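The bed is the largest horizontal surface most of us own, and we treat it accordingly. We sleep on it for part of the night. The rest of the time it is a desk, a mail tray and a shelf for whatever was in our hands when the phone rang.

I own a quilt that cost $95 from Fadar, and I bought it for the pattern. I see the pattern maybe twice a month.

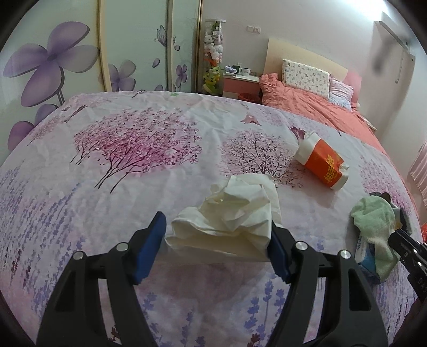 HOME & HABITS

Blossoming trees, sprigs of lavender, a little pink house: somebody went to real trouble drawing that quilt, and on top of it go a crumpled tissue, a bottle lying on its side and a green towel slumped over a box. Any bed in any home collects the same crowd by noon. The tissue is the ringleader. Leave one out and the towel feels invited.

The storage business would like to help. Flarnard sells a bedside caddy with 45 pockets, which is more than I have on my coat, my bag and my conscience combined. I filled two and lost my keys in a third.

My own method is cheaper. Trash goes first, then anything that can spill, then towels, which get hung up even if they are only going to come back. Boxes go last because they take some thought. The whole job lasts one song, provided you don't sit down.

A second bed in the room is no help at all. It just means the towel has options.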